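6 Running the Pirkance arm for visitors

This section covers use of the Pirkance arm at an open day or a booked demonstration. It assumes the arm has been installed and levelled as set out in section 3, and that the operator has completed the Endia basic course. For unattended operation, see section 9. Unattended operation is not permitted while visitors are present.

6.1 Before the doors open

1. Place the floor barrier 300 mm outside the full reach of the arm. The reach varies with the gripper fitted; use the table in Appendix B.

2. Turn on the controller and wait for the steady green light. A flashing light means the joint check has not finished.

3. Load the Deruto program set. Select DEMO, then HOLD AND SHOW. Do not use a program from the PRODUCTION folder.

4. Set the speed limit to 40 per cent. The limit returns to its factory value each time the controller is turned off and must be entered again after a lunch break shutdown.

5. Press and release each emergency stop in turn. The display should show code 517 at each press. If it shows 524, the stop circuit has a wiring fault and the demonstration must be cancelled.

Caution: Do not tape, cover or relocate an emergency stop to make room for signs or brochures.

6.2 Picking up the demonstration object

1. Choose a flat, rigid object with no loose parts. Rounded corners are easier on the gripper than sharp ones. Glass and ceramic items must not be used.

2. Stand at the pendant side and jog the arm until the yellow gripper is below the lower edge of the object.

3. Raise the gripper slowly until the edge is seated. Stop as soon as the object is supported. Further upward travel loads the printed lattice and may crack it.

4. Look at the wrist view on the monitor. An object held at a steep angle may fill most of the view, with its lower edge just above the gripper. The view is acceptable provided the gripper and the lower edge can both be seen. 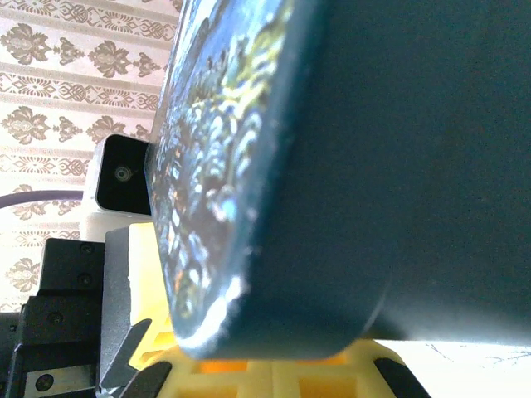

5. Check that the cable to the camera module has enough slack for the wrist to turn. If it pulls tight at any point in the program, stop and re-dress it with the power off.

6. Press RUN and keep one hand on the pendant until the first cycle is complete.

Note: A large object can overlap part of the camera module as seen in the wrist view. Confirm the clearance by eye from the operator's position before pressing RUN.

Note: Strong light from a window or a lamp can wash out pale surfaces on the monitor. Draw the blinds or move the lamp. Do not raise the camera exposure to compensate for the dark face of an object, as this makes the bright areas worse.

6.3 With visitors at the barrier

1. Name one operator and one guide. The operator does not answer questions while the arm is moving.

2. Start the monitor display before the group arrives, so that the wrist view is already up.

3. Pause the program at the end of a cycle before handing anything across the barrier.

4. If a visitor reaches over the barrier, press the nearest emergency stop. Do not use PAUSE for this purpose.

Caution: Visitors must not hold the pendant, including with the arm paused. The Mustonen training pendant has no motor output and may be handed around.

6.4 Closing down

1. Lower the object to the table and back the gripper away.

2. Return the arm to its park position and switch off the controller.

3. Inspect the gripper lattice and the black pads for cracks, tears and trapped debris. Replace worn pads as a pair.

4. Enter any stop codes in the log, with the time of day and the program name. Send a copy of the page to Aleksi Huttunen at the service desk if code 524 has appeared.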